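The Lost Property Shelf, Revisited

Those of you who read the last newsletter will remember my promise to deal with the lost property before the summer break. I have now dealt with it, in the sense that I have moved it from the shelf to the floor and looked at it. What follows is a progress report, and also a plea.

We run a toy library out of two rooms and a corridor. Things come in, things go out, and in between a great many things fall out of bags, prams and coat pockets. I took over the lost property from Frauke Stüber, who had looked after it for years on the principle that everything would be asked for eventually. She is a kind woman and she was wrong. The single roller skate has been with us since before the new boiler.

The rule we agreed at the July meeting is simple. Anything handed in gets a label with the month on it. If it has not been claimed in 3 months, it goes to the charity shop, or to the parts drawer, or (in the case of the sandwich box) into a bag within a bag and straight outside. Anahera Halliday asked whether there should be an appeals process. I said no. She has since appealed on behalf of a knitted owl.

Clothing is the easy bit. Mittens, hats and one very good waterproof, which I would have kept myself if it had not been made for a four-year-old. Books are not much harder, as people tend to write their names in them, though whoever is called only "ME" should come and see us. Jigsaws are where it gets grim. A jigsaw with a piece missing is a sad thing, and a piece with a jigsaw missing is worse, and we have a whole biscuit tin of those.
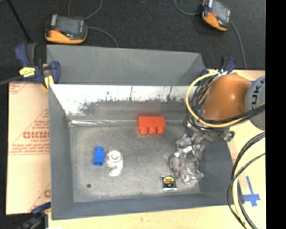
Which brings me to small parts generally. A good half of what we lose is smaller than a thumb, and it is nearly always the half that matters. The Grosell marble run is a fine thing and goes out most weeks, but it has a little funnel at the top without which it is just a pile of gutters. The funnel has been away twice. The first time it came back in a wellington boot. The second time it came back in the post, with a note of apology and a chocolate coin, and I want that family to know they can borrow whatever they like for ever.

Gemma Caputo suggested we photograph each set laid out before it is lent, so that borrowers can check it against the picture when they pack up. We tried this with the farm. It took most of a morning, largely owing to a dispute over whether the goat belonged to the farm or to the ark. (The ark has two goats already. The farm has the third. Please stop moving it.) The picture is now taped inside the lid and I admit that the farm has come home complete ever since, goat and all.

We have not done the bricks. There are 2,000 of them according to the label on the crate, and I have chosen to believe the label. If you bring back a brick that isn't ours, we will never know, and if you keep one that is, the same applies. I find this restful.

Board games are another matter. Please, when you return one, open the box and look inside before you hand it over the desk. Gunther Wunderlich opened ours last month, all of them, one after another, with his glasses pushed up on his head. He found a set of house keys in the draughts, a shopping list in the ludo and somebody's library card (the proper library, not us) under the tray of a game that none of us can remember buying. The keys have been collected. The shopping list was mostly onions.

He also found that we own two boxes of snakes and ladders and one working die. If you have spare dice at home we would be glad of them. Any size will do, although the big foam one with the bite out of it has already been offered and declined.

So, the plea. Everything unclaimed is now on the long table in the corridor, with labels, and will stay there until the break. Come and have a look even if you are sure you have lost nothing. Till Sperling was sure, and went home with a scarf, an umbrella and a plastic stegosaurus.

The owl is on the end, next to the skate. Its label says July, in Anahera's handwriting, and I am fairly certain it used to say something else.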